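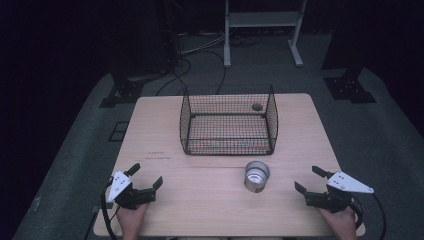

Imthorpe household lending shop to move to Clollby Road

Nov 6, 2019

The Imthorpe household lending shop will close its current location at the end of the month and reopen in a larger space at 284 Clollby Road, the town said in a notice to members.

The shop lends kitchen and home goods to people who need them for a short time. Members can take out items such as stockpots, folding chairs, wire baskets, serving trays, metal cups, coffee urns, and extension cords. Most loans run for two weeks and can be renewed once if no one else has asked for the item.

The new space was a shoe repair store until last year. It has a ground-level entrance, a restroom open to the public, and a back room that will be used for cleaning and checking returned goods. The current shop is up a flight of stairs behind the post office, and members have complained about carrying tables and boxes of dishes down to the parking lot.

Membership will stay at $20 a year. The town had looked at raising the fee to cover the higher rent but decided to wait until the new shop has been open for a full year. People who receive food or heating assistance can still join for free by showing a current benefit letter.

The lending shop opened three years ago with a small stock of goods left over from the closing of the high school cafeteria. It now has 224 items on its list, not counting flatware, which is lent in sets. Roughly 200 households are members, and most live within Imthorpe town limits. Residents of Clollby can also join under an agreement between the two towns that was renewed in July.

Large pots and folding chairs are the most requested items at this time of year. The chairs are already fully booked for the week of Thanksgiving, and there is a waiting list for the two biggest roasting pans. Members who have a reservation for that week should pick up their items at the old location as planned. They may return them to either address.

The shop will stop making new loans five days before the move. Anything due back during the closure will be given a new due date, and no late fees will be charged for that period. The town asks members not to leave goods outside either door. Last winter a box of glass bowls was left on the steps overnight and several were broken.

Hours will change slightly after the move. The new shop will open at 10 a.m. instead of 9 a.m. and stay open until 7 p.m. two evenings a week. A schedule will be posted on the door and on the town website before opening day.

Reservations will also move to a new system called Hiso, which members can use from a phone or computer. The old paper sign-up sheets will be kept at the front desk for people who prefer them, and staff will enter those requests the same day. Members do not need to sign up again. Existing card numbers will work, but each member will have to set a password the first time they log in.

Jõgi, the bakery next door to the new address, has agreed to share its rear parking area after 2 p.m. Two spaces near the back door will be marked for loading, with a limit of 15 minutes. Earlier in the day, members should use the street or the public lot across from the bank.

The shop is accepting donations of clean, working items until it closes for the move. It is looking for large mixing bowls, cooling racks, card tables, and a second carpet cleaner. It does not take knives, baby car seats, space heaters, or anything with a frayed cord. Nonstick pans are accepted only if the coating has no scratches.

Questions about loans or reservations can be directed to the front desk during open hours. The phone number will stay the same at the new address.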